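How a Comic Book Gets Made

A comic book looks like the work of one person. Most of the time it is made by a small team, and each person does one job.

The writer goes first. The writer types a script, which says what happens in each box on the page. Those boxes are called panels. A page might have 4 panels, or 6, or just one big one.

Next comes the penciler, who reads the script and draws every page in pencil. Pencil is easy to erase, so this is the time to fix mistakes.

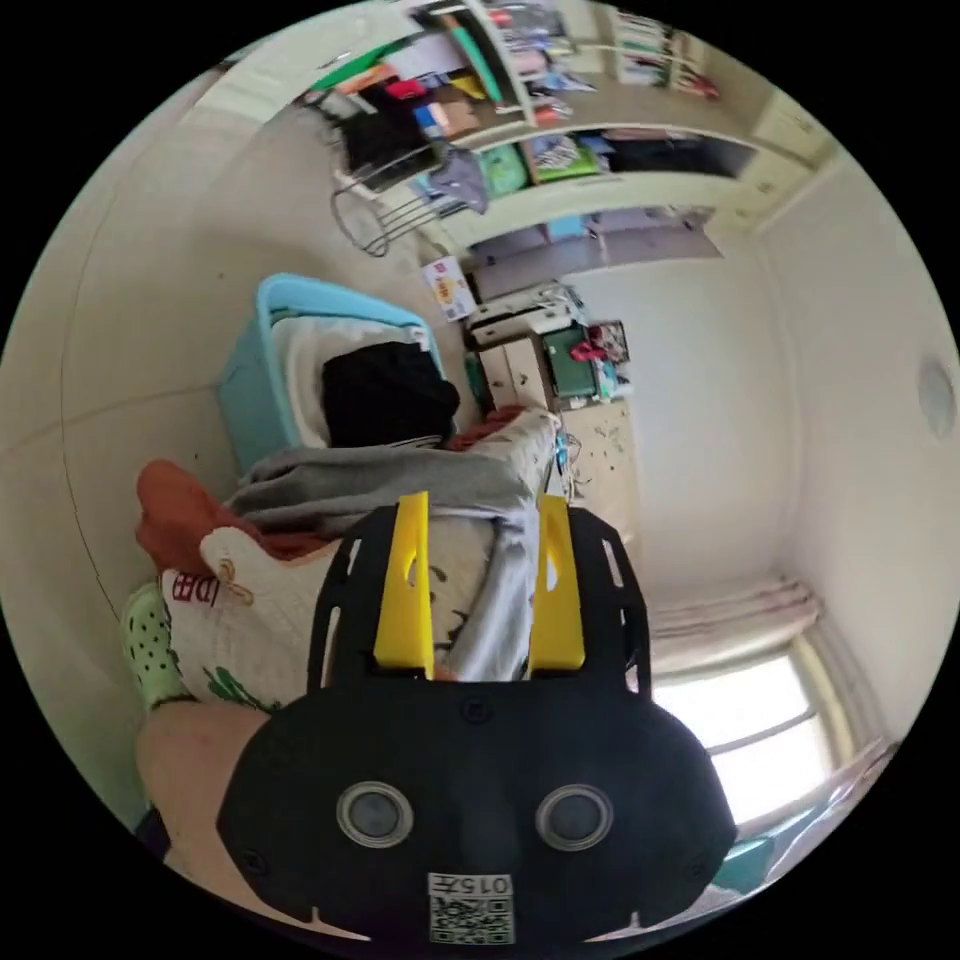

Then the inker goes over the pencil lines in black. Thick lines make things look close or heavy. Thin lines are good for hair, rain and faraway hills.

The colorist works after that, usually on a computer. In the comic Kimeria, the underwater pages are green and the pages set in the town of Orinholm are orange. You can tell where you are before you read a word.

The letterer adds the words last. Letterers pick the shape of each balloon, too. A smooth balloon is for talking, a spiky one is for shouting, and a cloud with little bubbles is for thinking. 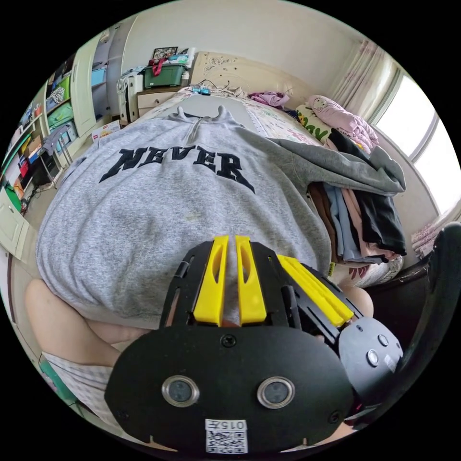
One reader, age 12, wrote in to ask if a person can do all the jobs alone. Yes, and many people do. It takes longer. If you want to try it, fold a sheet of paper in half and you have a comic with 4 pages. Draw the cover first or save it for the end.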